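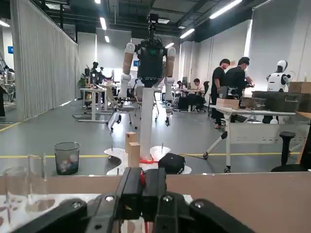 Features > Work Spaces > Floors, Lines and Curtains

Tuesday, 26/08/2025, a little before eight. Gavin Shearer is on his knees with a paint scraper. Third time this year for the same strip of yellow.

"It's the turn," he says. "Everybody's heel lands on the turn."

He looks after the floor at Rennie, a shared workshop on the edge of Lurnedska. Looks after the tables too, and the bins, the curtains, the one good broom. Nearly 2,000 square feet, gray floor, no inside walls to speak of. I came to write about the curtains. Ended up spending most of the morning on the paint.

The lines first, then. Yellow, four inches wide. Inside the line you work, outside you walk. No signs explaining it. New people get it in a day, he says, and then forget in a week when they put a box down "just for a second." His rule is the box gets moved to the shelf by the door and the owner has to come ask. Cords are worse. A cord across a walkway he will follow by hand, all the way back to whatever it's plugged into, and coil it up on the spot. Velcro ties in his shirt pocket. He handed me one while we were talking, I still have it.

Tape was tried. Tape lasted from February until the first week somebody dragged a cabinet over it. So now paint, two coats, and the curves done freehand with a short roller. You can tell. One bends out wider than it should near the sink and he's decided to leave it.

Curtains next. White, pleated, ceiling to floor. The quote for a framed wall was never going to happen, so: curtain track and fabric, $762 for the first run including hooks. He ordered from a small outfit called Itach and hemmed the bottoms himself, badly he says, looked fine to me. Light comes through. Sound too, unfortunatly. But you can open a whole side of a bay in one pull when something big has to come in, and when it's shut the mess next door stops being your mess. People work better without thirty other projects in the corner of their eye. My own desk faces a hallway, so I'm jealous.

Washing them is a two-person job, done once a year. Pleats have to go back in while the fabric's still damp. Skip that and you get bedsheets.

The tables. Perforated tops, holes in rows, which everyone loves for bolting things down and everyone hates by Friday. Screws fall in. So do crumbs, pencil lead, the backs off stickers. Gavin goes over them with a shop vac and a piece of old pantyhose over the nozzle, so the screws stay out of the bag. Best haul so far was 80 screws in one go, plus a watch pin. He'd been missing that pin for his Timex.

Drinks on the tables, a running fight. He'd like lids. What he gets is ordinary kitchen glasses left wherever the last sip happened. The compromise is that a glass has to go back to the sink by the end of the day or it gets washed and put on the top shelf, where you need the step stool. He's six foot three. Doesn't need it.

And bins! I didn't expect to care. Mesh wastebaskets, one per bay, small on purpose. A big bin gets emptied when it smells, he says, a small one gets emptied when it's full. You can see in through the mesh as you go past. He tried lids and swing tops and went back. Paper, wrappers, all in together, sorted at the back door, and yes he knows it should be the other way around.

Wood offcuts don't go in the bin. Anything longer than your hand gets kept, since a block is always wanted for propping or wedging or sitting something level. There were five crates of them at one point. Now it's two, and the short stuff goes home with whoever has a stove.

Asked him what he'd do with more money. Long pause, scraper still going.

"Another broom."

Then he wanted me off the wet part, so I finished my notes from out by the loading door. The turn gets its second coat tonight after six. Use the side enterance if you're coming by.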